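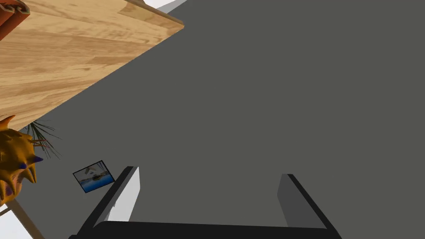
Setting up the wrist view for the tidy-up task
Driston Robotics Club, simulation stream
Posted by Kanchan Gautam, Friday, February 2, 2018

You've built your room, dropped in the arm and scattered your clutter. Before you write a line of grasping code, get the wrist view right. Last term Junpei skipped this and spent 13 evenings tuning a controller that was looking at its own palm.

1. Open your room file and switch to the wrist view. Both fingertips should show, with clear floor between them. If you can see only one finger, the mount is rotated. Fix it now, while you still like the project.

2. Open the gripper all the way. The pads need to show on the inner faces. Ours have one that comes up bright white and one that comes up grey, and yes, we've checked the lights. Don't write anything that finds the pads by colour.

3. Pick one target. For the first round it's the little framed picture lying on the floor. It's flat, it has a dark border to aim for, and it can't roll under the table. The spiky orange thing is also on the list. Leave it for May. Every spike is an opinion about where your fingers should go.

4. Move in from the open side of the floor. If you come in from the table side, you get the leg and the plant as well, and thin leaves are murder on the collision checker. Takeshi's arm once spent 400 steps negotiating with a frond and lost.

5. Line up above the target before you go down. Check that the gap is centred on it, then lower in small steps. Seven is plenty. Two large ones will put a fingertip through the floor, and the simulator will express its feelings by throwing the arm across the room.

6. Close slowly, lift a little, wait, then lift the rest.

7. Save your run with your name and the attempt number. "final_new_REAL" isn't an attempt number, Eylül.

You need 4 clean lifts in a row to move on to the next object. Nudging the picture into the corner and calling it tidied doesn't count — Ritva tried, and argued her case very well.

Stuck? Bring your room file on club night, along with the log. We can't do much with "it went weird".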